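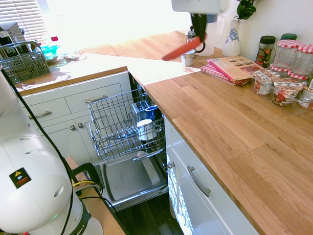

Corner dishwasher, door down and lower rack out, oak worktop to the left

Lists > Household > Kitchens and Appliances > Thread: Corner dishwasher and the cutlery basket

Subject: Re: Corner dishwasher and the cutlery basket

Hello all,

Replying to the message quoted below, as we have had a dishwasher in the corner at Turholm for long enough to have made most of the mistakes.

On 4 April a list member wrote:

> We are redoing a small kitchen and the only place left for the
> dishwasher is right in the corner, next to a run of drawers. The
> fitter from Vlachopoulos says it will be fine. My worry is that
> with the door down we won't be able to get at the drawers, and
> that I will be walking round the door all day to put things away.
>
> Second question. The cutlery holder in the machine takes up a lot
> of the lower rack. Does anyone take it out, or swap it for a
> smaller one? And do you put plastic and silicone utensils down
> below with the plates or up on the top rack?
>
> Worktop will be oak, if that makes any difference.

Taking the drawers first. Open the dishwasher door on the drawing, all the way down, and then draw the lower rack pulled out over it. Then draw the nearest drawer open as well. People remember the door and forget the drawer handle. Ours are bar handles and they stick out further than the drawer front, so the first version of our plan had a handle catching the edge of the dishwasher door. The fitter put in a filler strip and that cured it. If your fitter has not mentioned a filler strip, ask. The cupboard doors under the drawers have small round knobs and have never been a problem.

You will walk round the door, yes. What helped us was moving things so that most of what comes out of the machine goes away on one side. Mugs and cutlery live to the left, within reach of the rack. Pans are on the other side of the room and they get carried over last, when the door is shut again. Before that we were crossing over several times for each load.

On the cutlery basket - we have two and move them about. For an ordinary load one stays in the lower rack. For a load with big bowls or roasting tins it comes out and stands on the worktop, and the cutlery waits for the next wash. I would not buy a smaller one until you have lived with the one you get. I bought an Arach one for the old machine and the slots were too narrow for our dessert spoons.

A basket with a looped handle is worth having all the same. You can lift the whole lot on to the side and sort it into the drawer standing up, with no bending over the rack.

Spatulas and so on: check the underside for a dishwasher mark and follow what the maker says. Our rule is top rack, lying flat, for anything light or bendy. A spatula in the lower rack tends to slide through the wires and stop the arm underneath from turning, and then you have a load that has to be done again. Ones with a wooden handle we wash by hand.

The oak does make a difference. Steam comes up when you open the door straight after the cycle, and it goes to the underside of the front edge, which is the bit most people never oil. Ask for a moisture strip to be fixed under the worktop above the machine. Ours was an extra that cost less than the oil. We oil the top twice a year, underside of the edge included, and leave the machine shut for a while after it finishes. Wet baskets and mugs go on a folded tea towel, never straight on the wood.

One more thing about unloading. Empty the lower rack first. Mugs with a deep foot hold a puddle on top, and if you pull the upper rack out first it all tips on to whatever is below. It took me years to change the habit.

If you send the width of the filler and the depth of the handles I can compare them with ours. I still have the Prukau plan somewhere, with the door drawn on it in pencil.

Regards from Turholm

Related threads
Oiling oak worktops near the sink
Filler strips: how wide?
Lower rack wheels coming off the runners
Bar handles or knobs on narrow drawers
Tea stains in white mugs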